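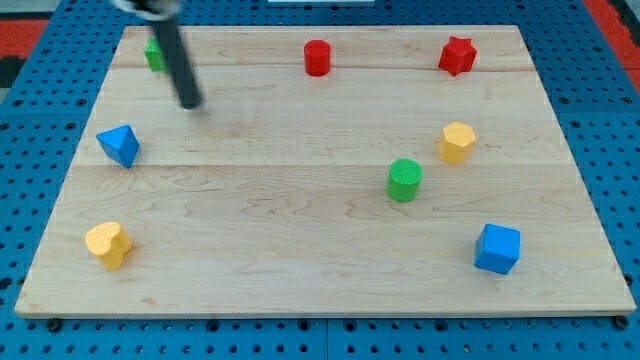
How long should the first picture schedule be?
Start with two steps, a "first" and a "then," and add a third when your child moves between the two without a prompt.

Section 6. Setting up the Foltine schedule at home

Before you start, charge the tablet and sign in with the caregiver account. The child account cannot edit schedules.

1. Open Schedules and tap New. Give it a short name, such as Morning or After School.

2. Tap Add Step and choose a symbol from the library. You can also use your own photos. Each account holds up to 500.

3. Type the word you already say at home. If the family says "potty," do not type "bathroom."

4. Set the timer, or leave it off. The longest setting is 300 seconds.

5. Tap Save, then Send to Child.

6. Go through the schedule together once at a calm time of day, before you need it.

Note: A schedule can hold up to 12 steps. Teenagers and adults who read may prefer the text-only view, found under Display.

Note: Schedules made before the April update open in the old layout. Tap Convert to change them.

Caution: Do not remove a step while the child is working on it. Mark it Skipped, show the child the change, and move on to the next step.

Caution: The timer sound is on by default. For a child who is sensitive to noise, turn it off under Sound before first use.

If the school also uses Foltine, ask for its symbol list so both places match. Families in the Odville program can request a copy from Afaf Aoun.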